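Savari Bench Cell: Planning and Budgeting Guide
For produce sorting, crate loading and small item handling
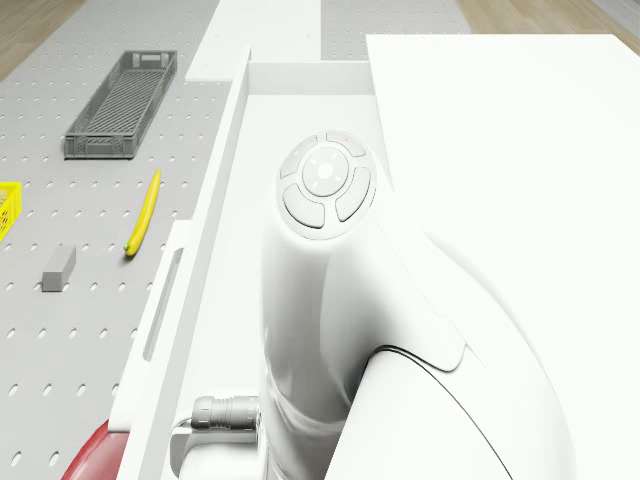
Most buyers come to us with a price for the arm and nothing else. The arm is usually less than half of what a working cell costs, so this page lists the other items to put in your budget before you ask for a quote.

What the base package includes
One six-axis arm with top control pad
Cable set and power supply
Perforated work surface, 5 mm sheet
Open tray, white, wipe-clean
Layout file for simulation
Two hours of remote setup help

What is sold separately
Gripper and gripper fingers
Crates (any standard open crate will work, lattice sides preferred for washing)
Camera and mount
Guarding or light curtain, if your risk assessment calls for it
Second tray
Floor anchors

Start with the simulation
We send the layout file before you pay for hardware. Put in your own crate sizes and item shapes and check reach first. Long curved items such as bananas need more clearance over the tray wall than boxes do, and this is where most layouts get changed. Evander Swanson in our planning office will look over one layout per customer at no charge. Further reviews are billed by the hour.

The simulation covers reach, collisions and crate placement. It does not give you a reliable cycle time for soft or slippery goods. For that, send us samples and we will run a test at the Rundedero shop.

Floor space and power
Allow 166 cm on the operator side so a person can change crates without leaning over the tray. The base package runs on a regular wall outlet. If you add a compressor for a suction gripper, plan on a separate circuit and get your electrician's price early. The cable connector on the arm needs free space beside it. Do not push that side against a wall.

Costs people leave out
Gripper fingers wear. Budget for two sets in the first year.
Freight is quoted by zip code and is not in the list price.
Operator training is $1429 per session for up to four people, at your site or ours.
Spare cable set: $100 with the original order, more if ordered later.

Lead times
Base package ships in five weeks. Custom trays add two weeks. Orders placed in August usually run longer while the Salminen plant is closed for maintenance.

Compatible products
Gravance finger kits, sizes small and medium
Savari camera mount, short and tall
Savari second tray with joining bracket

Quotes
Send your item list, crate dimensions and a floor sketch to Tiina Aaltonen in sales. A hand-drawn sketch is fine as long as the doors and outlets are marked. Quotes are good for 60 days.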